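Evaluation of the Biltow Gripper Kit for Small Lab Use
Constanza Saavedra and Ignacio Yáñez
Nedville Technical College, Applied Automation, second-year project

1. What we were asked to do

Our department has two small robot arms that came without hands. For the past few years students have built their own grippers, and most of a semester project went into the gripper before any real task was tried. Our job was to buy one ready-made kit, use it for a semester, and report whether the department should order a second one. We chose the Biltow kit, sold by Vatero, because it was the only one we found within our budget that came with a wrist camera mount. It cost $1895.

2. What comes in the kit

The kit has the gripper body, a pair of curved black fingers, a mounting plate, a bracket for a small camera, one power and data cable, and a bag of screws. The camera is not included. The manual is a printed booklet and covers mounting well. It says very little about calibration, and we ended up using the version on the Vatero website, which is longer and has better drawings.

The screws in our bag did not match the plate for our arm. Vatero sent the right ones without charge, but we lost a week.

3. Setup

Once we had the correct screws, mounting took 20 minutes. The software took much longer. The driver installed without trouble on the lab computer but would not run on Ignacio's laptop, and support told us his version of the operating system was not covered yet. We did all the later work on the lab computer, so only one of us could work on code at a time.

The cable is short. When the wrist turned far to one side, the cable pulled on the connector, and twice it came out during a run. We added a clip partway down the arm and left some slack above it. Anyone who buys this kit should do the same before the first run.

4. Tasks

We did not want to test only on foam cubes, which is what the demo software uses. Our main task was basket work: picking up household and kitchen items, putting them in a woven basket with a cloth lining, and taking them out again. The lining matters. It folds over things, and it can catch on the fingers when they open.

We made 126 attempts that we logged from start to finish. An attempt counted as a success if the item ended up where it was supposed to be and nothing else was knocked over or dragged along. By that rule, 100 attempts were successful.

Small round items did better than we expected. The curve of the fingers helps center them, and they rarely slipped once the grip was closed. Soft items were harder. The gripper would close on them, report a good grip, and then lose them on the lift. Turning up the grip force fixed some of this but left marks on softer things, so we went back to the default setting and accepted the drops.

Most of the other failures happened near the rim of the basket. The fingers are thick, and when an item is close to the side there is not much room to get around it. Tilting the wrist and coming in at a steep angle helped. Constanza wrote a short routine that picks the angle from a list of four, and we used it for the second half of the attempts.

5. The camera mount

The bracket holds the camera firmly and never moved during our work. Our complaint is with its position. The camera sits close enough that the fingers take up a good part of the view, and with the focus set for the items, the fingers are blurry. This did not stop us from finding the items, but the detection code sometimes took a dark finger for part of an item. We masked out that area in software. A bracket with two or three mounting heights would be a better answer, and we have suggested it to Vatero.

6. Comparison with the old gripper

The lab still has the Oshima gripper from an earlier group. It is lighter and opens faster, but it has no force setting and parts are hard to get. We ran the easier items on it for one Monday afternoon. It handled them, but it needed a new finger pad before the end of the session — the Biltow pads still look fine after the whole semester.

7. Recommendation

We recommend buying a second kit, on the condition that Vatero confirms the right screws for our arms before shipping. The department should also budget for a longer cable. Groups that plan to work with soft items should leave time for tuning the grip force, and they should start from our settings file, which is saved in the course folder with the logs and the wrist angle routine.
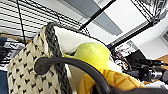
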